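Home | Course outline | Notes | Lab bookings | Contact

Reading time: 6 minutes

Unit 2: Recording demonstrations by hand
Notes by Kha Lưu, Trunatham lab course

Last unit covered teleoperation, where you sit at a controller and the arm copies you. In this unit you hold the gripper yourself. The tool has its own camera, and the recording gives us the path of your hand and the opening of the jaws. The learning side is in Unit 3. For now the aim is clean recordings.

Before the first take

Book the bench and log in under your own name. Close the jaws fully, hold them for a moment, then open them fully. The software reads the two end points and works out the finger width from them. If you skip this, every width in the file is off by the same amount, and it is tedious to fix later.

Look at the fingers while they are closed. The pads should meet along a straight seam, with neither one sitting higher than the other. Check the textured strips for lifting at the edges. The pivots run in brass-coloured rings and should move without any catch.

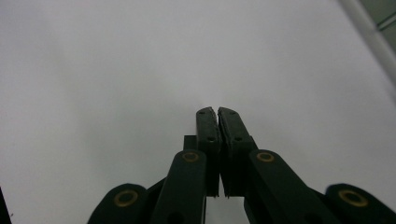 Write the tool number and the pad set in the log. We have changed pads once this term already, and a model trained on the old set did noticeably worse with the new one until we added fresh takes. Oratile Cele keeps the spare sets and will show you how to fit them.

Moving the tool

Go slower than feels natural. Most people handle the gripper the way they would handle their own fingers, and the arm can't follow that. A steady approach with one short pause before closing is easier for it to copy.

Keep your wrist inside the range the arm can reach. You can tip your hand in ways the robot has no joint for, and those takes get thrown out at the replay check.

Don't correct a bad grasp by pushing the object with your other hand. Open up, back off and try again with the tool. Recoveries of that sort are useful and we keep them. A bare hand in the take is not useful.

Start from a different spot each time. In the Halilović set, which you will use for the homework, there were 820 takes and nearly all of them began from the same corner of the table. After the replay check 786 were left, and the model still failed when the start position moved a hand's width.

The organizer task

The box has eight compartments, two rows of four. Fold the lid back flat before you start recording. Leave the latches facing you so that everyone's takes begin with the box the same way round. Come in with the jaws wide open and keep the fingertips above the rim until you are over the compartment you want. The walls are see-through and grey, and a depth estimate on them is poor, so don't count on the software to warn you before you touch one.

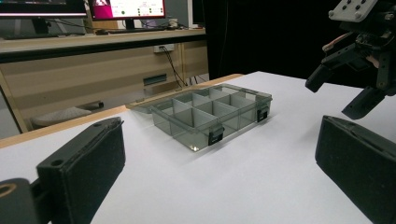
Common faults

- Jaws half closed on approach. The model learns to arrive half closed too.
- Long waits at the end. Stop the recording once you have let go and moved clear.
- Bumping the divider on the way out. Lift straight up first.
- Mixed tasks in one file. One placement, one take.

Hand or remote?

Recording by hand is quicker and you feel the contact. Remote control is slower, but every motion is one the arm has really made, so there is no replay check. The Premow reader (chapter 2) covers both. For small parts we use hand takes first and add a few remote ones where the arm struggles.

Homework

Open the Vumasine viewer and load the first part of the Halilović set. Find five takes you would reject and give the fault for each in one line. Hand it in by noon on the day before the next lab.

Contact: Kha Lưu, course office, Trunatham | Back to top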